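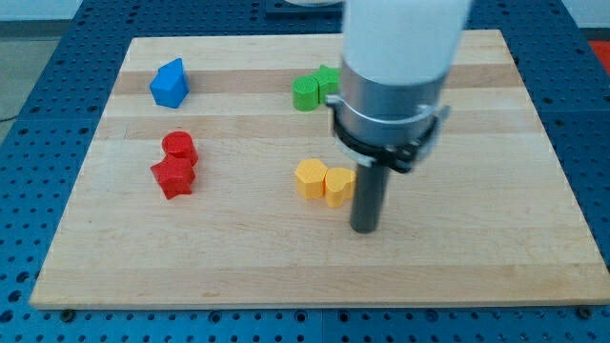 Colored blocks on a maple board.

The plan for the old Mastari warehouse in Gruststead was published on 9 Apr 2018, and I have read all of it. Lazaridis wants to build 578 apartments in 2 towers, each 14 floors high. I am not against towers. I grew up in one, and my parents live there still.

My objection is about the ground floor. In the drawings it is almost completely parking and lobby. Along Welach Street a person will walk beside a blank wall, with one door for residents and one gate for cars. The developer says shops can be added later, if there is demand. I have not seen this happen in our city — after the concrete is finished, a garage stays a garage.

The city can ask for more. In exchange for the extra height, the council should require small units for rent on the street side, some of them below 1000 square feet, so that a barber or a bakery can pay for them. It would cost Lazaridis some parking spaces. The bus stops at the corner, and I think the residents will manage.

Comments are accepted until August. I sent mine already, and I ask the neighbors who complain to me in the elevator to write also.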